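Flat sheet

A flat sheet, also called a top sheet, is a plain rectangle of cloth laid over a mattress or between the sleeper and the blankets. It has a hem on each side and no elastic, and so differs from the fitted sheet, which has gathered corners. Flat sheets are sold for every size of bed and are also used as dust covers and picnic cloths.

Shares: 431

Most are woven from cotton, linen, or a mix of cotton and polyester. A mix of 50 per cent cotton and 50 per cent polyester creases less and dries faster, but many sleepers find it warmer in summer. White, cream and pale green are common shades. 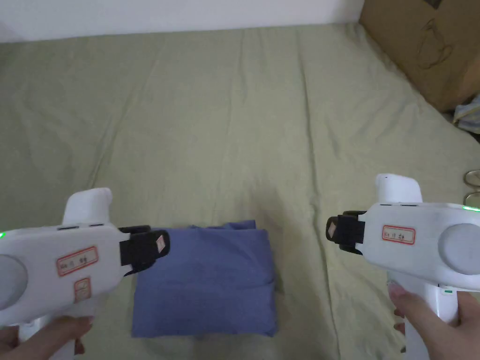
The top hem is usually deeper than the others and is meant to be turned down over the blanket. On a printed sheet the pattern goes face down, and shows the right way up once the hem is folded back. Corners may be tucked square, a method known as the hospital corner.

Use of the top sheet has fallen in Britain with the spread of the duvet, whose washable cover does much the same job. The Clurnow mill stopped weaving flat sheets in March 2000 and kept only its range of duvet covers. Hotels were slower to change, as a sheet is quicker to wash and iron than a cover.
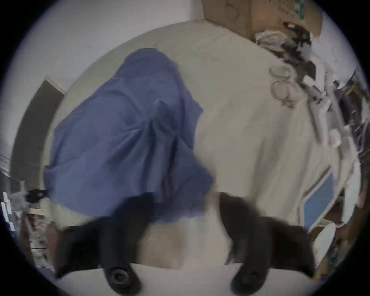
Mazurek disagreed that the duvet was to blame, and wrote in the trade paper Grutellow that people had gone off ironing long before they went off sheets. The same piece held that flat sheets would go on selling to owners of odd-sized beds, whom the makers of fitted sheets had never served well.

Care depends on the fibre. Cotton can be washed hot, while linen lasts longer at lower heat and is best ironed damp. Worn sheets were once cut down the middle and sewn again with the outer edges joined, a repair called sides-to-middle.
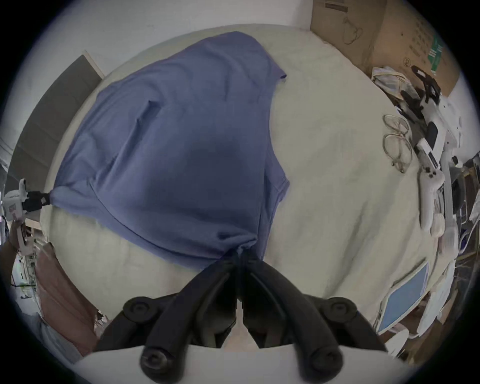 Old sheets that are past mending are often cut up for cleaning rags, and the sound parts may be made into pillowcases or cot sheets. Animal shelters in many towns also take them as bedding.

Comments: 50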